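5.3 What the sweeping score does and does not measure

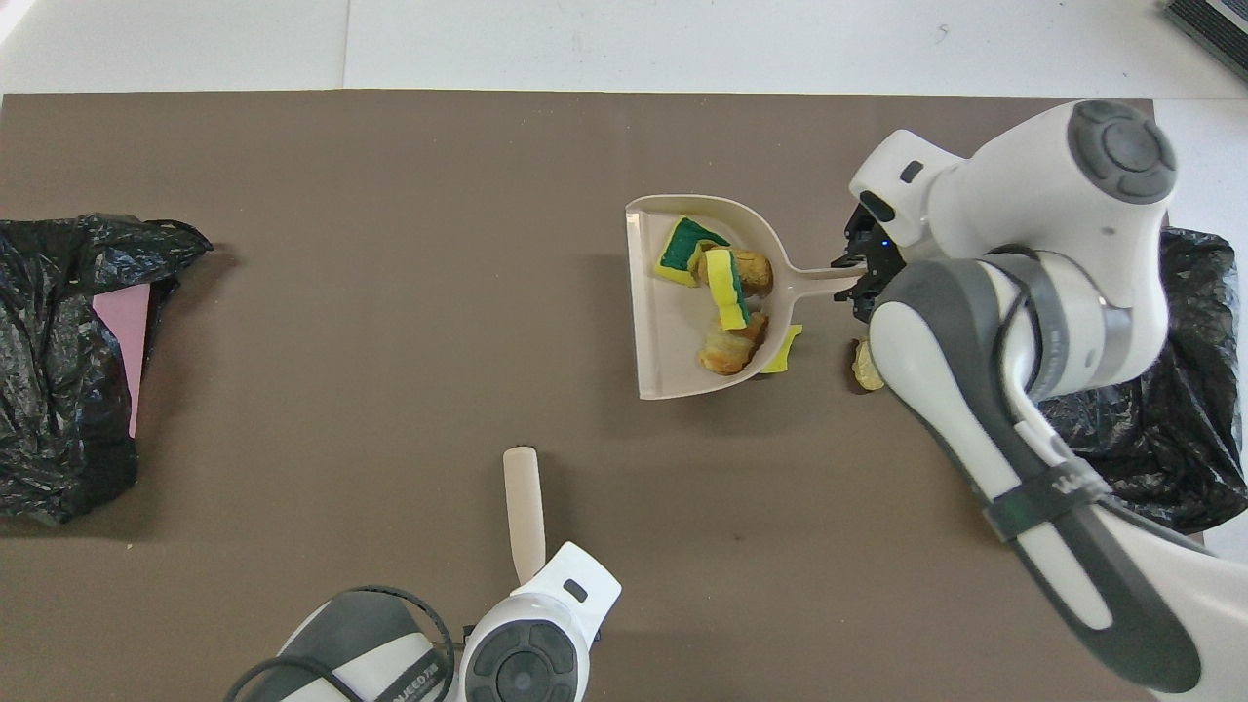 Figure 4. Debris pickup on the floor mat, with the right arm holding the dustpan.

Success rates for long household tasks depend a great deal on where the scorer draws the line, and we think the line used in most earlier work, including our own Hevley report, is too generous. Under that rule a sweeping episode passes if most of the debris is in the pan when the policy signals that it is done. The rule says nothing about pieces left on the mat or pieces that are only partly in. The state in Figure 4 would pass it easily: sponge and bread sit together in the back half of the scoop. It would also pass with a piece of pastry on the mat under the right forearm, close to the gripper, and with one sponge poking out over the rim of the pan. A person asked to clean up would not call that finished, and we see no reason to grade a policy more kindly.

We therefore rescored all 378 evaluation episodes under a stricter rule. A piece counts only if it lies fully inside the rim, and an episode passes only if no piece remains on the mat. Two raters worked from the head camera video without knowing which policy had produced it. Where they disagreed, the episode was marked as a failure.

The effect was larger than we expected. The Kobori policy, trained on 500 demonstrations, lost around 30 percentage points between the loose rule and the strict one. The Olside baseline lost less, mainly because it had less to lose. The order of the two policies did not change, but the gap between them became small enough that we would not build an argument on it. Readers who came to this section looking for a clear winner will have to do without one.

We also looked at where the missed pieces ended up. Many were close to the pan handle, on the side the brush seldom reaches, and often under the arm that holds the pan. It is tempting to blame occlusion, and we did so in an early draft. We are less sure now. The wrist cameras sometimes have a view of the piece that the head camera lacks, and the policy still does not go back for it. A simpler account is that the demonstrators rarely had to go back themselves, so the data contain few examples of a second pass. Our experiments cannot separate these two accounts — a test that moves the head camera while keeping the demonstrations fixed would help, and we have not run it.

Two further cautions apply. First, the debris set mixes sponges with bread and pastry, which differ in weight and in how they slide, and we did not balance the starting layouts by type. Any claim that one kind of item is harder to sweep would be premature. Second, the strict rule depends on the raters' view of the rim. For 5 episodes the rim was hidden at the end and we dropped them from the strict totals, though they remain in the loose ones.

Both sets of scores are given in the Hireteo supplement. We ask that later comparisons cite the strict numbers, or at least say which rule was used.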